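Tuveck Table Oil and Board Wax: Three Seasons at My Kitchen Table

I have put off writing this one for a long time, mostly because I didn't want to review a finish after two weeks. You can say whether a blender works on the day it comes out of the box, but oil on a table needs birthdays and spilled juice and at least one visiting relative who doesn't believe in coasters. We have now had all of that, so pull up a chair.

Some background first, for those of you who haven't been reading along. Our kitchen table came to us from my husband's aunt, and it's a big old oak thing that had been varnished at some point by somebody in a hurry. I stripped it in the garage over a long and very dusty March (never again without a proper mask, my goodness) and then lived with it bare for longer than I should have, because I could not make up my mind what to put on it. I had used Palumbo hardwax on a pair of nightstands and liked it fine, and my neighbor Tuấn Trình swore by the Otier paste that comes in the flat green tin. I very nearly went with his advice. Then the lady at the Jindmont hardware store, where I go for just about everything, told me she had sold out of Tuveck twice since the holidays and that people kept coming back for the second can. I'm a sucker for that kind of talk. I bought the kit.

The kit is a can of oil, a smaller tin of wax, two pads and a folded instruction sheet. It cost me 80 dollars, and I'll admit I stood in the aisle a good while before I put it in my cart. The Palumbo would have been cheaper. On the other hand, I have a good third of the oil left after doing the table, two cutting boards and the lid of my bread box, so it goes a lot further than I gave it credit for.

Putting it on

The oil is thin, thinner than I expected, and it runs if you pour it straight on the wood, so please pour it on the pad. I did the underside first, both to practice and because my father always told me to finish both faces of a board or you'd be sorry. It spreads easily, and you work it in small circles and then long strokes with the grain. The sheet says to leave it 30 minutes and wipe off whatever is left standing. I went to make a sandwich and got caught on the phone with my sister, so my first coat sat well past that, and I had a couple of gummy patches near one end that took real elbow grease to buff out. Set a timer! The second coat I did by the book and it came out lovely.

The smell is mild. It's a little nutty, a little like a crayon box, and it was gone from the kitchen by the next evening with the window cracked. My daughter, who complains about every smell there is, had no complaints about this one, and I count that as high praise.

The wax goes on after the oil has had its full cure, and here I have a real gripe. The sheet tells you to wait until the surface is "fully dry to the hand," and I don't know what that means to anybody else, but to me it was dry to the hand on Saturday morning and then somehow not on Saturday afternoon when the sun came around. A plain number of days would be a great kindness. I waited a week in the end and had no trouble, so there's my number if you want it. 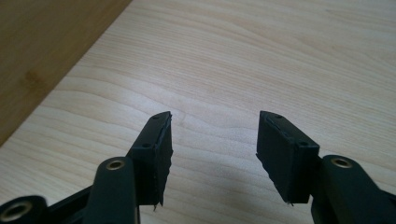 Page last changed: March, on a Friday. Added the note on lighter woods and fixed the part about recoating.

Color is what most of you wrote in to ask me, so let me spend some time on it. On my oak the oil deepened things by a shade or so, toward honey, and it brought up figure that I had honestly never noticed while the table was bare. On paler tops I'd be more careful. Wood that is close to cream, with only a faint grain to it, can go yellow on you under almost any oil, and part of its charm is how quiet it is. Cinzia Sala, who teaches the Friday evening refinishing class I took last winter, had us make up test strips of several woods and several finishes, and the Tuveck strip on maple was warmer than I would want for a whole table. It was less yellow than the Otier, though, and the Palumbo was the closest to bare wood of the three. If you love your light wood exactly the way it is, I would go with the Palumbo and not think twice.

I'd also remind you that none of this does a thing for laminate. A reader wrote to me very upset that her oil had stayed tacky on top for days, and after a few emails back and forth we worked out that her tabletop wasn't solid wood at all. A penetrating oil has to have somewhere to go. If you have a laminate top, all it wants is a damp cloth and a little dish soap, and you can keep your 80 dollars. Real veneer is a different story and can take a thin coat, but go very light with the sanding, because there's hardly anything there to sand.

Living with it

Now for the good part. Water beads up nicely and wipes away, even if you find it an hour later. Coffee has been fine. Red wine left a faint ring that I rubbed out with a dab of wax and an old T-shirt, and I couldn't find the spot today if you asked me to. Orange juice, to my surprise, was worse than the wine, and there's a dull place by my grandson's chair that will need a bit of fresh oil this spring.

Heat is the weak spot. I set a soup pot down on a folded dish towel, thinking that was plenty, and it left a cloudy white patch the shape of Ohio. It faded some after I went over it with oil, but it hasn't gone away. Use a proper trivet. I have since bought 3, and they live in the middle of the table where even I can't miss them.

Scratches are easy to fix, which is the main reason I like oil better than varnish in a busy kitchen. You sand the one spot gently, you oil it, you wipe it, and by supper you've forgotten which spot it was. With the old varnish I would have been looking at that scratch for ten years.

As for recoating, I first wrote here that you'd need to do it every season. That was too often. Once a year is plenty for the oil, and the wax I freshen up whenever the top starts to feel thirsty when I run my palm across it.

Would I buy it again?

Yes, and when this can runs out I will. It isn't perfect, the instructions could use a rewrite, and the lid on the wax tin is so tight that I've taken to opening it with a spoon handle. But the table feels like wood under your hands and it looks cared for, and the whole family has stopped asking me when I'm going to be done with it. For oak, walnut or cherry I'd recommend it warmly. For pale woods, get a test strip done first or go with Palumbo.

A few of you asked for Tuấn's opinion, seeing as I went against his advice. He came over for pie, ran his hand along the edge, and said it was "pretty good." He is still using the green tin.

Next month I'm hoping to get to the cutting board soaps, if the one I ordered ever ships.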